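# Build the table before you build the arms

Most write-ups of home robot builds spend 80 lines on the arms and one on what they are bolted to. I think that ratio is wrong. Khrystyna-Mariia Stetsiuk and I put together a two-arm folding cell in the shared workshop at Prenden, starting in September, and the parts I would defend in an argument are the dull ones.

## The plate

Both arms share one plate, fixed to aluminium extrusion. Two separate clamps would have been cheaper. They would also have let each arm drift on its own, and two arms holding the same piece of cloth do not forgive that. Our first clamped version needed realigning after every 50 runs — tedious work, and easy to skip when the workshop closes at nine.

## The walls

Plain, pale side walls and a back wall cost us one afternoon. Hicham Soliman, who built the Reken cell two benches down, regards them as cosmetic. I disagree. A fixed background removes a whole class of faults that otherwise get blamed on the software, and a fault you can rule out is worth more than a faster motor.

## The cloth

Cotton T-shirts are a poor choice if you want a good demonstration and a good choice if you want to learn something. A rigid block has one shape. A shirt has a new one each time it is let go, and a half-made fold can be spoilt by a few millimetres of drag. I would take 200 attempts on old shirts over any number on blocks.

The magenta shirt partly folded between the two arms, with the red tray at the upper left:

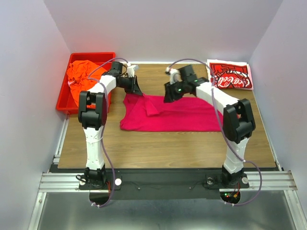
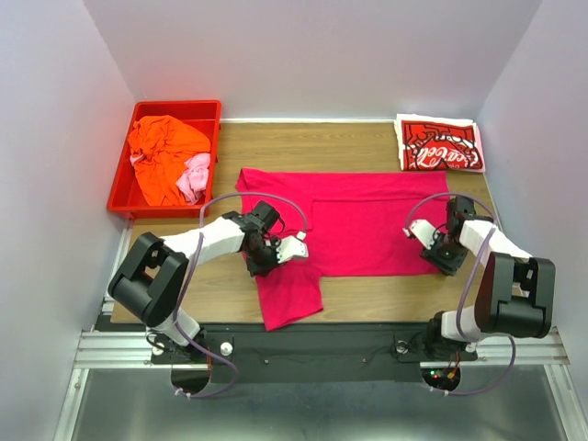
## What I would change

Cable routing comes first. Loops over an arm are acceptable at low speed, but I would not run them at more than 60 per cent. Second, I would cut the plate wider than the arms seem to need. Hicham wants a third arm. I want a spare length of extrusion and a better torque wrench.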